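Chapter 4

Gathering Examples, or How to Spend a Spring in a Bedroom

A learning system knows what it has been shown. This is a cheerful thought until you are the person who has to do the showing. The present chapter deals with that stage of the work, which most papers cover in one sentence and most projects cover in several months.

Tidying a bedroom, two arms, as seen from the head camera.

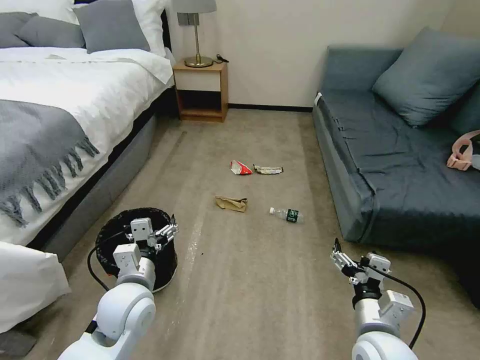
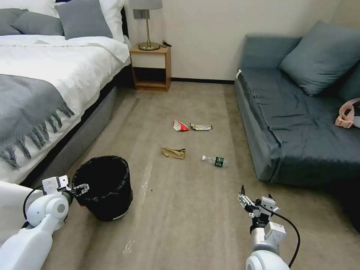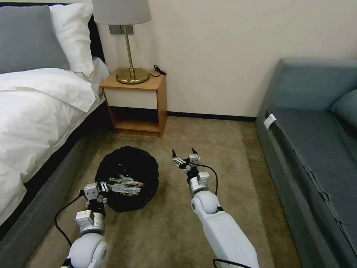 The Dadden set was planned by Annelore Kröger in a single afternoon and recorded over a good deal longer. Her plan asked for 500 episodes, each one a complete go at a household chore, with a person steering both arms from start to finish. It said nothing of what a chore was. Is picking up litter one task, or is each wrapper its own? A plastic bottle on its side and a crumpled paper bag ask quite different things of a two-fingered gripper, and a label reading "tidy the floor" hides the difference from everyone, the learner included. The Dendeter group argued over this until May and then used both schemes, with a column to say which.

The first 77 episodes were thrown away. Every one had been steered by the same careful operator, who started from the same spot and took things in the same order, and the system trained on them learned this habit perfectly. Move the bin and it would reach, with great confidence, for where the bin used to be. For the second attempt Kröger brought in 16 operators, some of them dreadful. Results improved.

Three terms will be needed from now on. An episode is one recorded attempt, from the start signal to the stop signal. A demonstration is an episode somebody has agreed to keep. Spread is the range of starting layouts, objects and operators in the set, and it is the thing you will be short of. At Stüber, more than 70 episodes were once lost because the stop signal had been left to the operator's judgement, and the operator had gone to lunch.

Section 4.1 takes up the choice of tasks. Readers who already have a pile of recordings and no idea what is in it should begin at 4.3, where we sort out the Flotton archive.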